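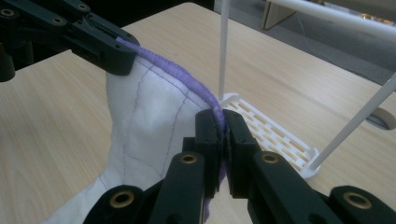 Binding keeps rippling on a baby blanket, what am I doing wrong?
Posted in Sewing & Mending

I'm edging a fleece blanket with stretchy binding and the edge comes out looking like lasagna. I've unpicked it twice. Machine is an old Triketti, zigzag stitch, regular foot. The baby is due in May and does not care, but my sister will.

hemlock_attic
589 posts
You're pulling the binding as you sew. Everybody does. It springs back afterward and takes the fleece with it. Lay the blanket flat, clip the binding on every couple of inches with no tension, then let the feed dogs do the moving. Lower the presser foot pressure if your machine has a dial for it (mine is behind the little door with the lint in it). Lengthen the stitch too. Corners are the exception: ease a little extra binding in there or they'll cup.

Fovard77
Buy a walking foot.

stenstead_sews
Walking foot is fine if you want to spend the money. I did my last one with strips of tissue paper under the fleece and tore it off after. Took about 5 evenings, most of them spent picking out tissue. Also, please stop unpicking fleece. By the third round the edge is mostly holes and good intentions. Trim off a quarter inch and start on fresh fabric.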